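Friday, January 26, 2018
By Magdolna Dobos
Filed under: Court & Club, Gear Reviews

Lallus Ball Tube Pressurizer, Eight Months In

I coach adult beginners three nights a week and run a junior clinic on weekends, so I go through a lot of tennis balls. A fresh can feels right for two or three sessions. After that the balls start to sit down on the bounce, and my students, who are still learning where to stand, end up swinging at their shoelaces. I bought the Lallus pressurizer last May to see if I could get more use out of each can.

The idea is simple. The balls go in a tube, the cap goes on, and you pump air in until the gauge reads where you want it. The pressure outside the ball then matches the pressure inside and the air stops leaking out through the rubber. It is the same reason a sealed can keeps its balls good on the shelf.

My club has four hard courts with a rough surface that was redone by a contractor named Espinoza. It plays slow and it eats felt. Keep that in mind when reading the rest of this, because on clay or on smoother courts you may get different results.

The tube holds four balls. The body is clear plastic and the cap threads on with a rubber ring underneath. I had trouble with the ring at first. It came dry, and the cap squeaked and stopped a quarter turn short. A little silicone grease fixed it. The instructions mention grease on the back page, after the warranty, and there is none in the box.

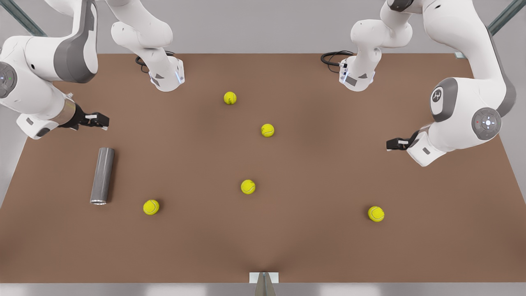 Pumping takes around 40 strokes with the small hand pump that comes with it. I switched to a bicycle floor pump after the first week and it goes much faster. The valve is the same kind used on car tires, so most floor pumps will fit.

For storage between sessions, it works well. Balls I put in right after a Tuesday class bounced the same the next week as far as I could tell. I checked by dropping one next to a ball from a new can, from shoulder height, against the fence post where I have a strip of tape. Balls kept in my bag for the same week came up noticeably lower.

Bringing dead balls back is another matter. The box says it can be done, and it can, to a point. I left four old balls in the tube at the top of the gauge for two weeks. Three came out with a decent bounce and one was still flat. The good ones held up for one evening of hitting and then dropped off again. I would not bother with it except for practice serves.

It does nothing for the felt, of course. On our courts the felt is gone long before I would otherwise give up on a ball, and a bald ball with full pressure flies long. I now mark each set with a pen when I open it and retire it after six sessions no matter how it bounces.

Before this I used a Zaltonis, which has a screw-down cap and no pump. You twist it and the cap squeezes the air inside. It is lighter and cheaper, and it fits in the side pocket of my bag. The trouble was that I never knew how much pressure was in there, and the threads wore out by the second winter. The Lallus gauge has stayed steady, though the numbers are small and I need my reading glasses.

A few smaller complaints. The tube rolls if you lay it down. The valve cap is tiny and I lost mine in June. Letting the air out is loud enough to turn heads on the next court.

If you play once a week and like the feel of newer balls, I think it's worth buying. If you teach from a big basket, four balls at a time is too slow, and you are better off with pressureless balls. I still use those for the juniors and keep the Lallus for my own matches.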